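Home Articles Issues Authors Contact
7 min read

3. How wall color shapes the evening light in small homes

The part of the Dokwood survey we most looked forward to was the evening round, and it did not let us down! Kaewsai and Jaidee read the lux meter in 73 living rooms after sunset, each with the same lamp at the same height, and the spread was far wider than our daytime readings had led us to expect. Dark matte walls swallowed the light almost greedily (Figure 1), and residents in those rooms had often added a second lamp without thinking of it as a response to the paint.

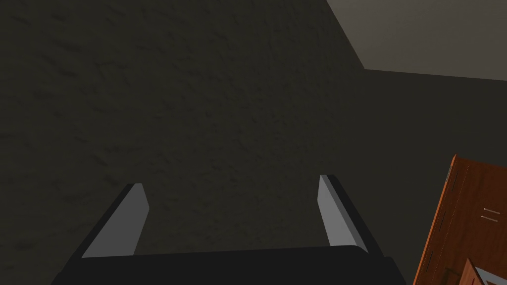

3.1 Floors and large furniture

Walls are only part of the story, and to us the floor was the lovely surprise. A warm wood floor sends a good deal of light back up toward the ceiling, and people described such rooms as cozy even when the meter gave a low number. Tall dark cabinets pull the other way, most of all beside a narrow passage. Monti's earlier notes from Trirnthorpe suggested as much, though her sample was only 45 rooms and she had no evening readings. We pooled both sets, 2303 readings in all, and the pattern held in every season we had, with November the clearest. 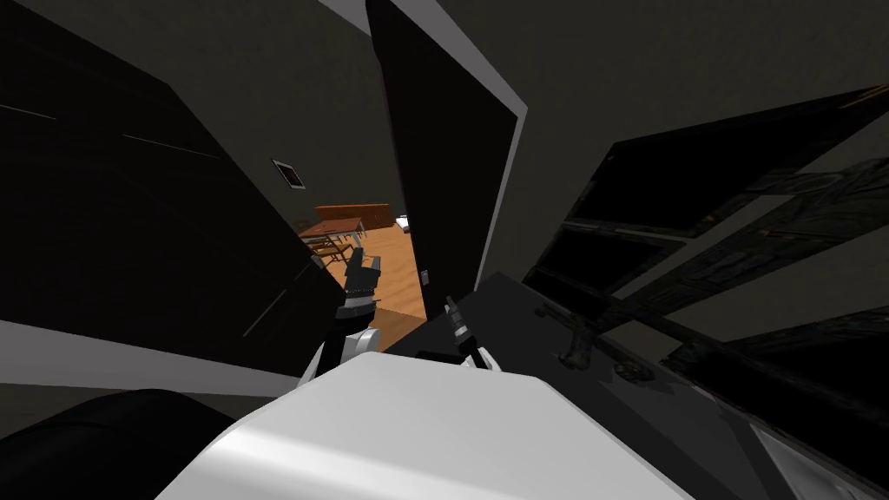

Does a brighter bulb make up for a dark wall?
Only in part. A stronger bulb lifts the reading close to the lamp, but the far corners stay dim, and residents complained of glare long before those corners caught up. Moving the lamp nearer to a pale surface helped more.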